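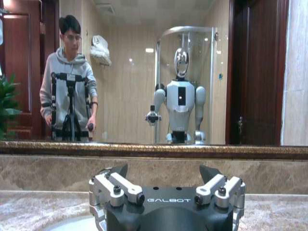 A mirror and a marble top.

I have towed small boats for most of my adult life, and I will argue with anyone on the slipway that the bunk trailer beats the roller trailer for a family boat. Rollers are clever, and on a shallow ramp they do save your back. But a pair of well-set, carpeted bunks holds a hull along its length, and you can feel the difference on the first bad bend out of Fliltside.

Our own boat sits on a Kindasura two-bunk with a galvanised frame, bought second-hand, and I love the thing! It has 31 bolts that matter, and I go round every one of them with a spanner before the season and again in December, when it goes under its cover. The whole lot weighs 1435 kilos loaded, so the brakes get the same attention (salt water is merciless to drums, and a hose-down after each launch is the cheapest repair you'll ever do).

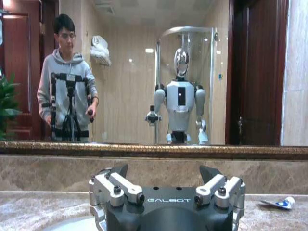 Beside the marble counter.

What I'd love to see is more people setting up their bunks properly. Mine were 64 millimetres too far apart when I got them, and the boat leaned to port like a tired donkey. Half an afternoon with a tape measure and a jack put it right. I have since towed it to Gundidton and back, a round trip of 200 miles, and the straps hadn't slackened by so much as a notch.

Roller people will say their boats come off faster. They do! But I like the slower way — back down until the bunks are wet, wait a moment, and let her float off by herself. On a still morning it's my favourite part of the day, and I'd happily queue behind anyone else doing the same.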